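Repair evenings move to Tuesday

From May the Clondlow repair evenings will be held on Tuesday instead of at the weekend. Doors open at 6.30 pm and the last item is taken in at 8 pm. The entrance is still the side door on Staseo Lane, as the front steps are being relaid. Please don't park across the bakery gate.

Over the past year 681 things were brought in. Lamps and toasters made up the largest share, followed by trousers with broken zips and then crockery. We can't take microwaves or anything that runs on gas. If you have a sewing machine, bring the foot pedal and the lead as well, even if you think the fault is somewhere else. Several people had to make a second trip last winter for want of a pedal.
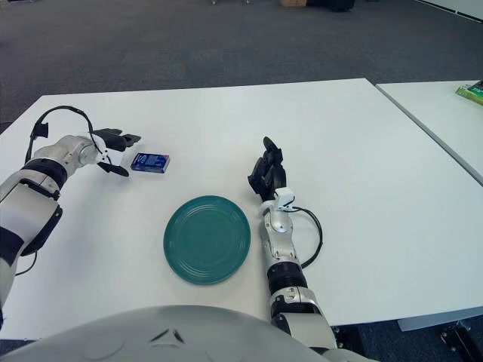 Crockery has its own table this season, run by Edit Sárközi, who mended china for a living before she moved to Clondlow. She will look at cups, bowls, jugs and plates, and can usually tell you within a few minutes whether a piece is worth gluing. Plain glazed ware is the easiest to do. A round plate in one colour, like the teal one on the white tabletop, is a good first job if it has split into two or three pieces, as there is no pattern to line up. Bring every piece you can find, including the crumbs, in a lidded tub. Don't try superglue at home first, as it has to be cleaned off before anything else can be done. A glued plate is fine on a shelf or for holding keys but shouldn't be used for food, and it can't go in the dishwasher.

There is no charge for mending. Most people put something in the tin, and a donation of £5 covers glue and thread for an evening. The Zeltivis hardware shop has also given us 100 mixed fuses and a box of plug tops, so simple plug repairs won't cost anything in parts.

We are short of people who can darn. If you can, or would like to learn, come at 6 pm and ask for the wool table. You will need your own needle, but there is plenty of wool in brown, navy and grey.

The Erdős room upstairs is open for tea while you wait. Bring your own mug if you can.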